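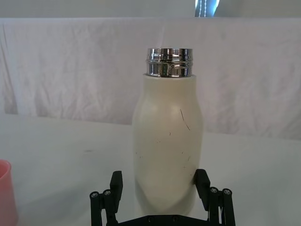
Grasping a Bottle with the Two-Finger Gripper
Kunwood Robotics Club, build notes, exercise 3
Last updated January 6, 2021

This exercise covers gripping an upright bottle on a table, lifting it, and setting it down at the same spot. It assumes the arm has been assembled and homed as in exercise 2, and that the wrist camera shows a live picture in the Hladun control window.

What you need

The club arm with both printed fingers fitted
An empty metal-necked bottle, lid removed
A table with a plain backdrop behind it
A small Phillips screwdriver
Masking tape and a ruler

Setting up the table

Tape a cross on the table 185 mm in front of the arm base. Stand the bottle on the cross. Other objects may stay on the table if they are outside the path of the fingers when fully open. Hang the backdrop so that it reaches the back of the table. The exact lower edge does not matter. A light bottle against a white cloth is the harder case for the edge finder, and teams entering the Fleltolville meet should practice with it.

Checking the fingers

Open and close the gripper 3 times with nothing in it. Both fingers should move the same distance from the center line. If one lags, loosen the screws on that linkage a quarter turn and run the test again. Printed linkages bind when the screws are too tight. Do not oil them.

Approach

1. Open the fingers fully.
2. Bring the gripper in low, level with the lower part of the body. Do not aim for the neck. The metal ring is polished and the pads slide on it.
3. Advance at speed 18 until the bottle is centered between the fingers in the camera view.
4. Stop and check that there is a gap on both sides. If one finger is touching, back out and correct the base angle by one step.

Closing and lifting

Set the grip force to 30 in the Erkon driver panel and close. The value has no unit; it is a share of the maximum motor current. Wait for the "held" flag, then raise the wrist slowly. If the bottle tilts, lower it, open, and grip slightly higher on the body. Raise the force only after trying a new height.

To set down, lower until the current reading drops, pause, and open the fingers before backing away in a straight line.

Common faults

Flag never appears: the force is too low or the finger pads are dirty.
Bottle turns in the grip: the pads are not parallel. Reseat the finger blocks.
Edge finder picks up the neck only: reflections from the metal are stronger than the outline of the body. Lower the exposure one step and crop the search area to below the shoulder.

Record the grip height and force for each successful lift in the team log. Exercise 4 uses the same values.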